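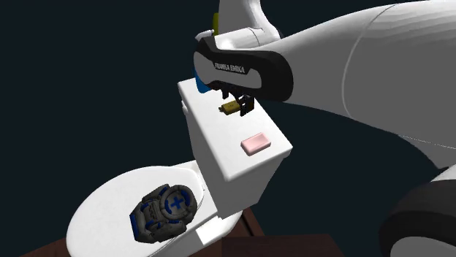

Simulated articulated objects: held-object variant of the press task
Board: Manipulation and learning
Started by dralita_dev

dralita_dev
Posting a result before I write it up, as I'd like someone to argue with it.

Task is the toilet from our articulated set, flush button on top of the tank, Franka arm. In the standard version the fingers are closed and empty and the policy presses with the tips. In this variant the arm starts with a small rigid object in the grasp and has to press the button without letting go of it. A second loose object lies on the closed lid as a distractor.

Training is behaviour cloning on 2502 scripted demonstrations, point cloud input, delta end-effector actions. The encoder is the same one we used for the empty-hand task. The only change is that the points belonging to the held object are labelled as part of the hand and not as part of the world.

With that relabelling the policy presses reliably on tanks it has not been trained on. Without it, the hand goes to the right area and then hovers. My reading is that the unlabelled version treats the held object as an obstacle sitting over the button.

Reply 1 – ostier
How are you getting the labels? If it's the simulator's segmentation then the comparison is between a policy with privileged information and one without, and I wouldn't call that a method.

Reply 2 – dralita_dev
Simulator segmentation for training, yes. At test time the mask is taken once at the start, after the grasp closes, and carried along with the hand pose. It assumes no slip.

Reply 3 – ostier
Then the no-slip assumption is doing most of the work. A small brass-coloured block between two flat pads will rotate as soon as its corner meets the button. Your mask is wrong from first contact onwards.

Reply 4 – N. Matheson
I half agree with ostier. First contact is near the end of the episode, so a stale mask may not matter much for a press. It would matter a lot for a drawer or a lever. I'd want to see the same trick on something with sustained contact before believing the general claim.

Separate question: is the button joint sprung in your model? In the Garnholm assets it was a plain prismatic joint with some damping, and success was counted on joint travel. Anything that brushed it hard enough passed.

Reply 5 – dralita_dev
Sprung, and the threshold is on travel held for 7 consecutive control steps. We had the same problem with brushing. The hold requirement got rid of most of it.

Reply 6 – pitkänen
What is the distractor on the lid for? It's well to one side of the button and below it. Unless the arm passes over it I can't see it affecting anything except the point budget.

Reply 7 – dralita_dev
Mainly the point budget. We downsample the cloud to a fixed size and a chunky object on the lid takes points away from the tank. The button is thin and nearly flush with the top face, so it's the first thing to disappear. With the distractor removed, both versions improve and the gap between them gets smaller. It doesn't close.

Reply 8 – ostier
So part of the gap is a sampling effect. That should be in the first post. Crop to a box round the hand and run it again.

Reply 9 – N. Matheson
Cropping hides the problem if the crop is centred on the hand, as the held object then fills a bigger share of it. Remo Rizzi tried it on our cabinet tasks in May and got worse results with the crop than without. Sampling by colour did better, though that only helps if the button differs from the tank. A pink button on a white tank is a generous case.

Reply 10 – dralita_dev
Fair point on the colour. It is randomised in training but not widely enough. I'll run:
– hand-centred crop, with and without relabelling
– button the same white as the tank
– mask perturbed by a random rotation after contact, 4 seeds each

Reply 11 – ostier
Perturb it before contact as well. And report the lateral offset at touch-down along with the success rate. I still expect the third one to sink it.

Reply 12 – pitkänen
I don't. The fingers are short and the object is small and held between them. A modest rotation moves the lowest point very little.

Reply 13 – dralita_dev
Queue is full until tomorrow. Will post the table in this thread.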